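Section 4. Recording Demonstrations in Simulation

4.1 Before you start

This section covers recording by a single operator with the Trevell two-arm model in a Kornow home layout. Recording on a physical robot is covered in Section 7. Installation of the Prallasov recorder is covered in Section 2, and the steps below assume that the recorder opens without errors and that both hand controllers are paired.

You will need:

A workstation that passed the graphics check in Section 2.4
Two hand controllers, charged
The task sheet for the session
A storage folder with write access

Do not run other rendering programs on the same workstation during a session. Dropped frames are written to the episode as repeated frames, and the recorder does not remove them.

4.2 Loading the layout

1. Open the recorder and select Layouts.

2. Choose the layout named on the task sheet. If the sheet gives a layout family but no number, ask the session lead before going further. Layouts in the same family share walls and doors but differ in cabinet fronts, wall art and handle types.

3. Select Place Robot. The robot appears at the start point stored with the layout.

4. Set both arms to the Ready pose. The grippers should be open and the fingers should point up and away from the body.

5. Open the body view and check that both grippers are visible in it. Parts of the robot body will fill the lower part of this view. Leave them in.
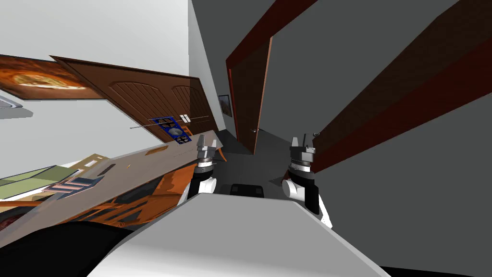 6. Move each controller a short distance in every direction. The matching gripper must follow without delay. If left and right are swapped, exit the session, swap the controllers in Settings, and reload the layout. Swapping them during a session changes the arm labels partway through the log.

7. Select Lock Layout. After this step, objects can be moved only by the robot.

Note: The start point is varied slightly each time the layout is loaded. Do not correct it by driving the base back to a remembered position. The variation is part of the data.

Caution: A door that stands partly open has collision turned on. If the base touches it during the Ready pose, the door will be pushed before recording begins and the episode will start from a state that is not in the layout file. Reload if this happens.

4.3 Recording an episode

1. Read the instruction line aloud or to yourself in full. The line shown in the recorder is the line that will be stored with the episode.

2. Press and hold the left menu button until the timer starts.

3. Wait two seconds with the arms still. The training software uses this still period to estimate the resting pose.

4. Drive the base toward the work area. Keep the arms in the Ready pose while the base is moving, unless the task sheet calls for moving both together.

5. Stop the base completely before reaching.

6. Bring the gripper in with the fingers open and place one finger on each side of the part to be held. On parts with a wide head and a narrow neck, aim for the neck. A grip on the rounded head is likely to slide when the arm turns.

7. Close the gripper at an even rate. Pulling the trigger sharply causes the fingers to pass slightly into the part before the contact solver responds, and the part may jump.

8. Carry out the task at a steady speed. Short pauses are acceptable. Pauses longer than the limit on the task sheet will be flagged at review.

9. Open the gripper, back away in a straight line, and return to the Ready pose.

10. Press the left menu button again to stop the timer.

If you miss a grip, you may try again within the same episode. Make no more than two attempts — after the second miss, stop the timer and mark the episode Failed. Failed episodes are kept. They are stored in a separate folder and used for training the success check.

Caution: Do not pause the simulation to think about the next move. Pausing halts the physics but not the controller log, and the two streams will no longer line up.

4.4 Using the wrist view

The wrist view is recorded at all times, whether or not it is shown on your screen. Turn it on with the right menu button when the body view does not show the contact area.

The wrist view is best used for the last part of the reach. It gives a poor sense of distance, and operators who drive the base with it on tend to stop too close to the furniture. Switch back to the body view before moving the base.

Shadows in both views are drawn at reduced quality during live control. Stepped or saw-toothed shadow edges are normal and do not need to be reported. Full-quality frames can be rendered later from the saved states. Report flickering surfaces, missing textures, and any part that can be seen through another solid part. 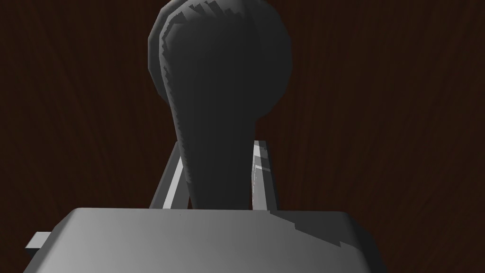

Can I record with the wrist view alone?

The recorder permits it, but such episodes are rejected at review. The operator must have the body view on screen for every base movement, and the view log is checked for this.

4.5 Saving and labeling

1. When the timer stops, the Label window opens. Choose Success, Failed or Discard.

2. Choose Success only if the end state in the task sheet was reached and the gripper was clear of the object when the timer stopped.

3. Choose Discard for equipment faults only — a lost controller, a frozen view, a wrong layout. A clumsy but complete episode is a Success.

4. Add a comment if anything unusual took place. Keep it to one line.

5. Select Save and wait for the green mark before reloading the layout. Reloading early leaves the state file incomplete.

The recorder closes a session folder when it reaches 2000 episodes and opens a new one under the next number. Do not rename either folder. The index refers to them by their original names.

4.6 Review

Each session is reviewed by a person who did not record it. At the Stevens site, sessions go to Ermelinda Fonseca for layout and label checks, then to Obsa Degefa for timing checks. Send questions about task sheets to Mirta Retamal.

Rejected episodes are returned with a code. Codes beginning with T refer to timing, codes beginning with L to labels, and codes beginning with V to views. An episode returned with a V code cannot be repaired and must be recorded again from a fresh load of the layout.

Section last revised 14 February 2025 by Natália Ramalho. Replaces the single-arm procedure.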